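September, late, kettle on

Well, I've done it. I've signed up for the choir again, after swearing blind in the spring that I was finished with the whole business. Nadine Awwad caught me outside the baker's and said they were short of altos, and I can never say no to Nadine, she has such a hopeful face. So off I went this evening with my old folder under my arm (the one with the coffee ring on it) and sat in the second row as if I'd never been away.

We're doing the Peloren songs, which are lovely and much too high. There's a bit in the middle of the third one where the altos hold a long note for what feels like a week, and I ran out of puff every single time! Oğuzhan Akgül was conducting. He's very patient, but he does wave his pencil about, and I kept watching the pencil and losing my place. Twenty-eight of us turned up, according to the sign-in sheet, and I knew perhaps half. The rest all seem to be terribly young and can sight-read.

Walked home the long way by the canal, humming. My throat is a bit sore but I feel better than I have for weeks, and I slept so badly last night that I'd half expected to nod off in the warm-ups.

Oh, and bits and bobs from earlier: paid the gas, rang Mum, bought stamps. Small wiring harness, yellow-orange plastic tray. 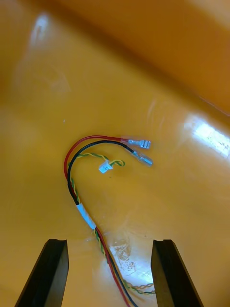 To do before next practice

Learn the words to the second song, properly this time, and not off the back of the sheet. Find the black skirt. Ask Nadine if she wants a lift to the concert in Trasia, and whether the coach is still £3 if she'd sooner go on that with the others. Honey and lemons. Ring Mum back about the curtains, she's gone off the green.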